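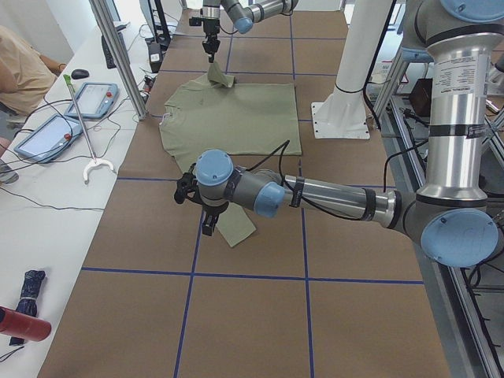

Wadon Home Forum > Laundry, Ironing and Storage > Folding table with taped squares: worth the bother?

walline_jo
Right, I need opinions from people who fold a lot of T-shirts. I've been reading up on marking out a folding table with tape so you get big squares to line everything up against, and I'm completely sold on it, but my sister thinks I've lost the plot. We do the kit for a walking group (62 shirts, all the same cut, in sizes from tiny to tent) and every December they come back out of the boxes looking as if a dog has slept on them.

The plan is brown covering over the whole table, dark blue tape across and down, and then each shirt goes down flat with the collar to the left and you fold towards the lines. Has anyone kept this up for longer than a fortnight? And does the size of the squares matter much? I like them big, she says if we must do it they should be the size of the finished fold.

mothballs
Been doing it for years. Big squares every time! If you make the square the size of the finished fold you've got nothing to line up to while the shirt is still open, and that's the bit that goes wrong. Bottom hem is the one to watch. If the hem goes down on a slant the whole thing comes out as a wedge and you can fiddle with the sleeves till teatime, it won't come right.

Reddy
Sorry but I'm with the sister. A folding board does the same job, costs next to nothing and goes behind the wardrobe when you've finished. You're giving up an entire table.

walline_jo
I've got a folding board, Reddy, it's behind the wardrobe and that's where it stays. It's fine on the mediums. On the really big ones the sleeves hang off either side and you end up tucking them under by hand anyway.

Reddy
Then you bought the small board.

walline_jo
There's a big board??

Reddy
There is a big board.

TriinD
Hello all. Triin Dambrauskienė here, I used to run the linen room at a guest house so I've folded more than my share. The tape is good, I like the tape, but please think about what you put under it. Paper moves about when you drag cotton over it unless it is held down all the way along the edges. And cotton jersey picks up on anything rough, so if the surface is scuffed you'll feel the shirt catch just when you want it to slide. I'd lift and place, never drag. Pinch it at the shoulder and at the hem, lift both together, lay it over, smooth once with the flat of the hand and leave it alone.

mothballs
"Smooth once and leave it alone" should be on a tea towel. My husband pats a shirt like he's settling a horse.

walline_jo
Thank you Triin, that's really useful! Do you fold the sleeves in first or the sides and sleeves together?

TriinD
Together for a T-shirt. Side and sleeve over to the middle, then the sleeve back on itself if it sticks out. Other side the same. Then hem up to collar, and once more if your shelf is shallow.

visia_lane
Disagree on hem up to collar. If you bring it all the way you get a ridge at the neck and the stack leans. Stop two fingers short. I got this from a friend in a shop and my piles have stood up straight ever since.

TriinD
In a shop they want the neck to show. In a box I want a flat parcel. But yes, two fingers short is not wrong, it's a different fold.

visia_lane
My boxes are flat too!

mothballs
Ladies.

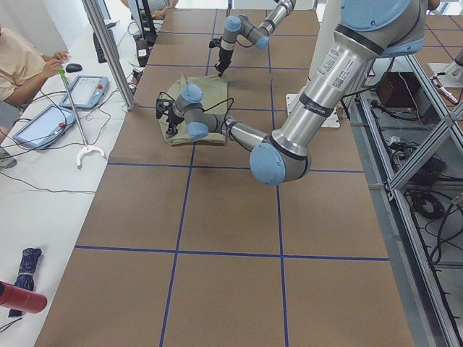

Green one folded, in the top left square. One corner's still lifting.

walline_jo
So, the corner. This is the bit I'd love help with. Blue lines running both ways, everything square, and you can get a fold lying flat with only slightly wrinkly edges, but that corner! Is it just what jersey does or is there a step missing?

Reddy
It's the hem seam. It's thicker than the rest so it wants to spring. A folding board would

walline_jo
Reddy I swear

TriinD
Reddy is right about the seam, at least it's the first thing I'd check. Where the side seam meets the hem there is a little lump of thread. Try turning the fold so the lump sits inside, and put the next shirt on top straight away. The weight of 5 shirts does more than any amount of pressing.

spindrift11
Can I ask a daft one, why dark blue tape? I used white on a pale table and couldn't see a thing with the evening light, so I get wanting it dark, but is there a sort that peels off clean? Mine took the varnish with it and I'm still being reminded of it.

mothballs
Painter's tape, the low tack stuff, and put it on the covering and never on the wood. Then when it looks tatty you roll up the lot and start again. I change mine twice a year.

spindrift11
Ah. On the covering. Yes. That would have been the way to do it.

visia_lane
Anyone else find that once you've had the lines for a bit you stop needing them? I took mine up in the spring and my folds are the same size as before.

walline_jo
I'd go straight back to wedges I think. I've only got to look at a fitted sheet and I need a sit down.

mothballs
We do NOT discuss fitted sheets in this thread.

walline_jo
Ha. OK, so: big squares, low tack tape on the covering, lift don't drag, seam lump inside, and I'm trying both Triin's hem and visia's hem on Wednesday with the first 11 to see which stack leans. Sister has agreed to judge. She wants it noted that she's still against the table.

Reddy
Tell her I've got a link for the big board if she wants it.

walline_jo
She says yes please. Traitor.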